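Colander

A colander is a bowl-shaped kitchen utensil pierced with holes, used to drain water from food or to rinse it. The name comes from the Latin colum, a strainer. Colanders differ from sieves in having larger holes punched or molded through a solid wall; a sieve has a mesh, usually of wire, and holds back finer particles.

Form and materials

Most colanders are round or oval. Round models are common for pasta and boiled potatoes, where a large amount of water has to leave quickly. Oval models suit long vegetables and take up less width on a counter. Many have a foot or a ring underneath so that the bottom stays clear of the drained water. Handles may be loops, flat tabs at the rim, or a single long handle.

Older colanders were made of earthenware, copper or tinned iron. Enameled steel became usual in home kitchens in the nineteenth century, followed by aluminum, stainless steel and plastic. Plastic is light and does not rust, but it can soften or warp against a hot pan. Metal stands up to boiling water and is preferred in restaurants.

The holes may cover the whole wall or only the bottom. A colander pierced only at the bottom drains more slowly when full, and small leaves can block it. Makers often arrange the holes in rows, rings or star patterns.

Use

Food is tipped into the colander over a sink or a second bowl and shaken lightly. Berries are rinsed in small amounts under a gentle stream, as a strong jet bruises them. Salted eggplant or cabbage may be left in a colander for an hour while the liquid runs off. With a lid, a metal colander set over a pot can serve as a steamer.

Toy and play kitchen colanders

Small colanders are sold in play kitchen sets along with cups, plates, pans and pretend food. They are generally molded in one piece of plastic, with no foot, and the holes are large enough to be rinsed clean. The Pravis set, sold through the Maddocks mail-order catalog, had an oval colander and a mug in the same color. Gedon offered a round one with 4 plates. A toy collection in Pirnuvholm lists 689 play kitchen pieces, with colanders grouped under "draining and washing."
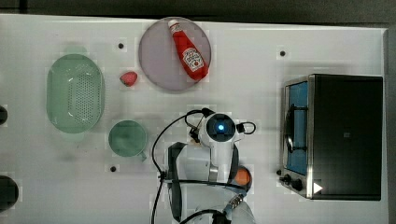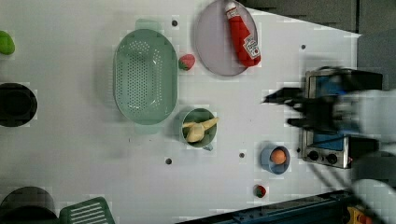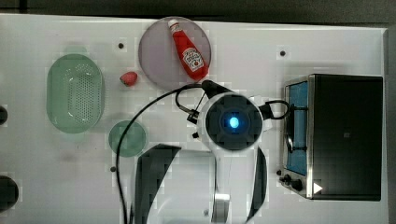 Oval green colander with a plate, a red ketchup bottle and a strawberry.

Children use toy colanders for sorting and carrying as often as for pretend cooking, and many end up in the bathtub or sandbox, where the holes let water or dry sand through.

Care

Starch from pasta dries hard and is easiest to remove right after use. A brush pushed through from the outside clears most blocked holes. Enameled colanders should not be scoured with steel wool, and chipped ones are usually retired, as the exposed steel rusts. Plastic models are washed on the top rack of a dishwasher if the maker allows it.

See also: Chinois; Salad spinner; Sieve; Steamer basket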